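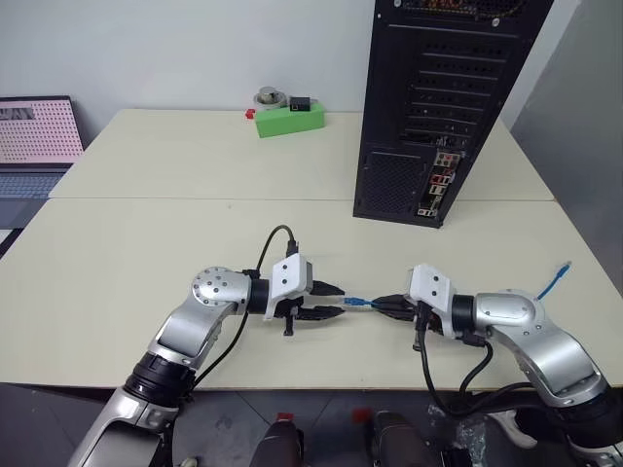

Cables and Connectors: The Sorting Tables

Two cream tables pushed together, a bright green block toward the back with a couple of small parts sitting on top, and cable wherever you look. The blue network cable on the right has a clear plug end, and there's a little blue connector in the middle on its own short lead.

Welcome to our gallery page, and thank you for stopping by! Darcy Hawthorne started the Fodo parts library in March 2018 with one shoebox of leads from home, and we now have over 200 of them to lend — network, power, audio, and a few we're still puzzling over. Borrow up to 5 at a time and keep them for 30 days. If you have old ones in a drawer, please bring them by, tangled or not, and we'll gladly find them a spot on the shelf.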